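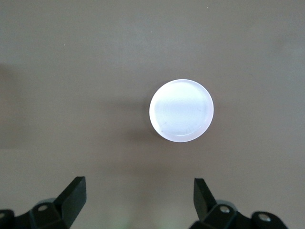

White cylinder, from above. Faint rings on the top face.

Small Parts - gallery

Ailsa Dow has been sorting through the odds and ends drawer at Pinville since February, and this page shows what comes out of it. Pieces go on a plain beige top, one at a time, with no props.

The first is a round white piece with a raised rim. There are fine curved lines like scratches low on the top, and a tiny grey speck near the edge - left as found. Its use is not known. If you recognise it, please write to Ailsa.

More pieces will be added as the drawer is emptied.

Page updated 5 Apr 2020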